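Promstead Parents Forum > Child Care and Kinder > Settling in

Topic: Family day care or a centre for a clingy two-year-old?

jirnum_mum
Posted 15/06/2018

Hi everyone, long-time reader and very occasional poster, so please be gentle with me! I'm going back to work in October, three days a week, and I've been going round and round in circles about where to send my little fella. He'll be two and a bit by then, he's a cuddly, cautious sort of boy, and apart from my mum and one very patient aunty he's never really been looked after by anyone else.

We've got two offers. One is a place at the Mofokeng Street centre, which is big and bright and has a lovely yard with a mud kitchen. The other is with a family day care educator over in Jirnum, Anouk Koster, who has a few little ones at her own home and came across as the calmest person I've ever met. My husband likes the centre. I came out of Anouk's wanting to move in with her myself.

So I suppose my questions are: did anyone start with family day care and move to a centre later on, and was the change hard? And what on earth do I pack? The list I was given just says "practical clothes", and everything he owns seems to have buttons, buckles or a bib and brace.
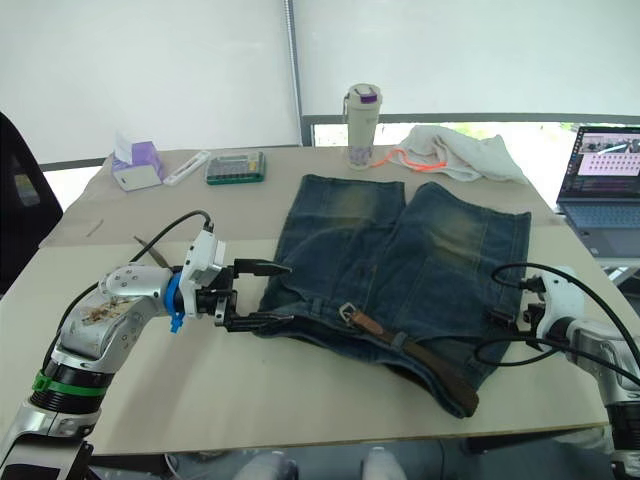 Reply 1

tazi_dad
Abdelkrim here, father of three, all of them through Mofokeng Street at one stage or another, so I'm a bit biased. I'd go for the centre. Our middle one was exactly as you describe, stuck to my leg like a barnacle, and the first fortnight was miserable for both of us (I sat in the car park more than once feeling like the worst father in Promstead). Then he found a friend who also liked diggers and that was pretty much that.

The big plus for us was that the doors were always open. If an educator is off sick, there's someone else in the room he already knows. With family day care, if the educator comes down with something you're ringing your boss at seven in the morning. Worth thinking about if your work isn't very forgiving.

As for clothes, elastic waists and nothing else. Anything with a belt on it can wait for Nanna's birthday lunch.

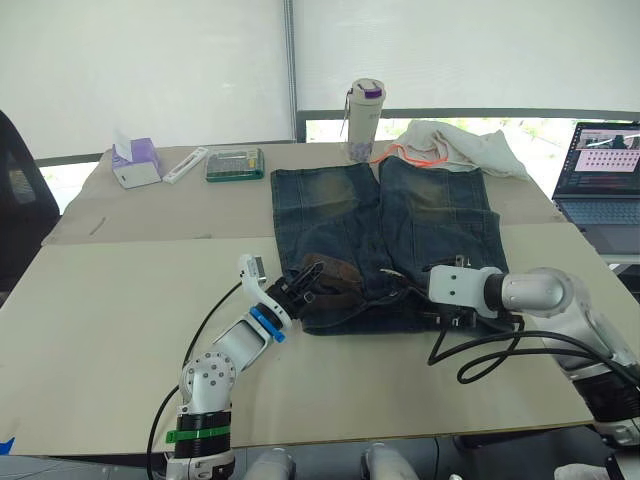 Blue denim with a brown leather belt.

Reply 2

chantelle_m
I'm going to disagree with Abdelkrim, very fondly, as we've had this chat at the school gate before! We had our daughter with Anouk for nearly two years and I can't say enough nice things. There were only ever a handful of children there, they had lunch all together around the kitchen table, and on library mornings they'd walk down with the double pram and come home with far too many books. My girl still talks about the chooks.

He's right about sick days, I'll give him that. It happened to us a few times and it was a proper nuisance. But Anouk had an arrangement with another educator a couple of streets away, and by the second winter we knew her too. Do ask about it at your next visit, and ask who else lives in the house or drops in during the day. She won't mind a bit.

The move to kinder was fine in the end. She had a wobble in the first week and then got bossy, which I took as a good sign.

Reply 3

B_Sala
Has anybody talked about money yet? We worked ours out over a whole pot of coffee. For the block of care we were looking at, the centre came to $3,764 out of pocket and the family day care came to $1,966, but we needed fewer hours with the second one, so it isn't a fair comparison and please don't take my figures as gospel. The centre included meals and nappies. With the educator we packed everything ourselves, and my son eats like a shearer.

Get both of them to write down what happens on public holidays and when you go away. We got caught for $131 over a long weekend and I grumbled about it for a month.
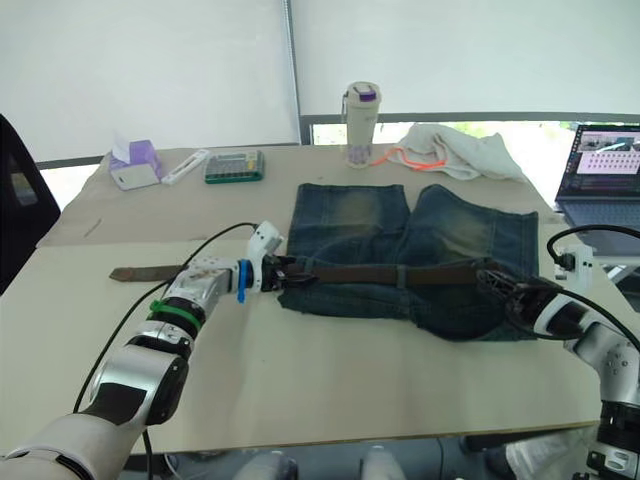

The other thing I'd ask about is the orientation visits. Ours let us do as many as we wanted, staying with him the first couple of times, then popping out for a cuppa, then leaving him for a whole morning. Somewhere that hurries you through that part is telling you something, in my opinion.

Reply 4

tazi_dad
Fair points about the meals, Brunello. I'd forgotten how many lunchboxes I didn't have to make.

Chantelle, I still say you only won the kitchen table argument because of the chooks.

Reply 5

jaruwan_t
I work in the toddler room at a centre (not one of the two you're looking at), so here's my two bob's worth, and I hope it's useful. Both can be wonderful. What helps a cautious child most, in my experience, is the same face at drop-off. Ask the centre who would be in the room on your three days, and whether he'd have one main educator while he settles. If they can give you a name straight away, lovely. If it's a different person each morning I'd lean towards Anouk.

Please don't sneak off, even when he's happily playing. Say goodbye, tell him who's picking him up, give him a big squeeze and go. He may howl. We'll ring you if he's still upset, truly, and most of us are very happy to send a quick message at morning tea.

For the bag:
Two full changes of clothes, three if he's toilet training
A hat he'll leave on his head
Gumboots
His comforter, and a spare one at home if you can find the same kind
Name on everything, including each sock

Pants he can pull down by himself make such a difference at that age. They get so proud of it.

Reply 6

usero_nan
Grandmother chiming in from Usero. I minded my grandson until he was three and I'll say gently that I think two is young for a big centre. Could your mum do one of the days?

Reply 7

chantelle_m
Not everyone's mum can, though, and plenty of two-year-olds love it. I don't think she needs to feel bad about either choice.

Reply 8

usero_nan
Quite right, love, I didn't mean it to sound that way. My own daughter has told me off for the same thing.

Reply 9

jirnum_mum
Oh, you're all so kind, thank you! No offence taken at all, Usero Nan. Mum would have him every day if her hip allowed it, and she's already put her hand up for the odd sick day, which helps with Abdelkrim's worry.

We've read the whole thread out loud at the table and I think we're going to go back to Anouk for a second visit, this time with my husband along, and ask about her backup person and the holiday fees. I rang Mofokeng Street as well and they said we're number 41 on the list for the kinder room later on, so we'll leave our name down there. I'll pop back after the visit and let you know how he goes with the chooks.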